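Prostotico reports on first trial of robot arms for everyday tidying

Torninbridge, May 21, 2020 – Prostotico has published the results of a trial looking at whether robot arms can take on simple chores in the home and on the shop floor. The short answer from the company is: some of them, slowly, and with a person nearby.

The trial began in February and used 2 arms mounted over a table. The job was to clear up mixed items such as cans, soft toys and small kitchen things, and put them into bins and baskets. The arms made around 4,000 attempts in all.

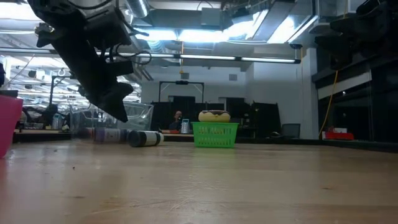 Boxes and other items with flat sides gave the least trouble. Round items were harder, as they tend to roll when touched, and soft ones were often picked up but put down in the wrong place. Folding cloth was left out of the trial altogether.

"People ask us when they can have one in the kitchen," said Kazimiera Kołodziej, head of trials at Prostotico. "I would not put a date on it. A person still clears a table much faster, and does not need the bins to be set out first."

Shop work may come sooner. Lenen, which runs 10 homeware shops, is looking at the same arms for sorting returned goods.

"Returns arrive all mixed up and somebody has to go through them," said Vanderleia Cavalcanti, operations manager at Lenen. "If a machine can do the easy part, that is useful to us now."

The control software, called Sowa, will be updated before the next round of tests. The full report is available from the Prostotico press office on request.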